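Category: Household item lists > Living room > Tidying

Greltell Tidy-Up Labels, living room part

README for the label files and the class list. Covers loose items that are picked up and thrown out during an ordinary living room tidy: paper cups, bags, fruit packaging, wrappers, bottles. Furniture and fixed objects are labeled only where they help locate an item.

Contents

labels.csv: one row per labeled item
classes.txt: the class list, 12 classes
rooms.csv: one row per room, with notes on furniture and coverings
review.csv: items returned by a second labeler, with the final decision

The set has 2,000 labeled items. Of these, 1,019 are labeled on a surface (table, bed, sofa, floor) and the rest inside a bin. An item gets one row for each picture it appears in. No attempt is made to link the same cup across pictures.

Items in bins

Bin contents are harder to label than items on a surface. The walls throw shadow over the lower items, bags cover other things, and cups end up on their sides with only the base or part of the print showing. Label what can be identified and stop there. An object with a clear color and texture but no clear identity goes to "other" with the color in the note field. Do not infer a class from what else was found in the room.

Thin plastic bags are labeled as one item even when crumpled into several lumps. If a bag is translucent and something shows through it, the thing inside gets its own row only when its outline is complete.

The bin is recorded in rooms.csv by color and rim shape. The entry for the room below reads "grey-purple, plastic, rounded rectangular rim." Contents in the same room include a red printed paper cup and a pink bag.

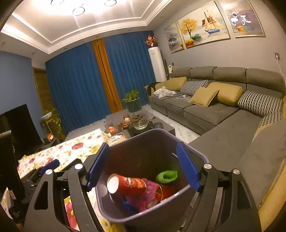

Classes

paper_cup
plastic_cup
plastic_bag
fruit_sleeve
bottle
wrapper
flat_package
tissue
peel
string
toy_part
other

paper_cup covers printed and plain cups, standing, tipped over or creased. Creased cups keep the class and take the flag "deformed." Flattened cups go to flat_package only if the rim can no longer be found.

fruit_sleeve is for foam mesh sleeves used around single pieces of fruit. These were under "other" in the first version and were moved after Essam Ghoneim pointed out how often they turned up. Green and white sleeves share the class. When a sleeve is seen end-on or deep in a bin, and the mesh cannot be made out, use "other" and write the color.

toy_part does not include whole dolls or figurines. Those are keepers and are not labeled as litter, wherever they stand or lie. The same applies to ornaments and teapots.

bottle is used on floors and mats as well as tables. Fill level is not recorded.

Patterned coverings

Several rooms have large-print textiles, and they cause most of the disagreements in review.csv. Red flowers on a white ground are close in color to the red cups, and a strip of cloth showing between two objects can be mistaken for a wrapper. Labelers should follow the cloth to its nearest visible edge before adding a row. Tablecloths, sheets and mats are entered in rooms.csv with ground color first, then the print. For this room the sheet is "white, large red flowers, yellow leaves," and the mat on the floor past it is "pale grey."

Print on cups is recorded in two fields: color and motif. Motif takes short entries only, such as "fish and coin, red and gold." Characters are noted by script and are not transcribed. The cup with that motif also carries gold Chinese characters and has the "deformed" flag for the crease in its middle.

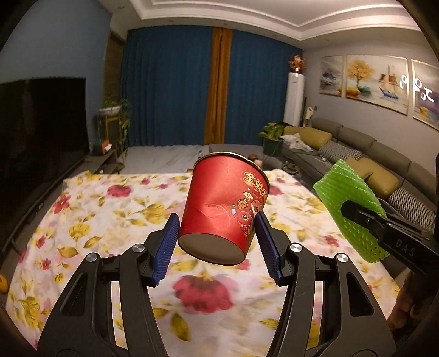 Text on packages is handled in the same way. If lettering is only partly legible, the motif field says "lettering, partial" and nothing more.

Review

Rin Kudo and Haruto Nishimura labeled separately and exchanged files at the end of March. In all, 116 rows came back with a different class or a different outline. Bořivoj Šťastný made the final decision on those. The largest group was bag against wrapper, followed by paper_cup against "other" for cups seen from the base. Rows changed in review keep their original number.

Known gaps

- string has very few rows and should be merged or dropped for most uses.
- Shadowed items at the bottom of bins are under-labeled.
- White bags on light furniture were missed in the first pass and only partly restored.
- Color words are the labelers' own. "Olive" and "khaki" are used for the same cushions in places.

Version 2 replaces the Prins class list, which had no fruit packaging. Files using the old list can be converted with the table at the end of classes.txt.

Related

Canditz kitchen counter labels, README
Allska room notes: coverings and mats
Prins class list (old)
Labeling guide: bags and wrappers

Contact: Tetsuya Miyazaki, Greltell label files | Back to top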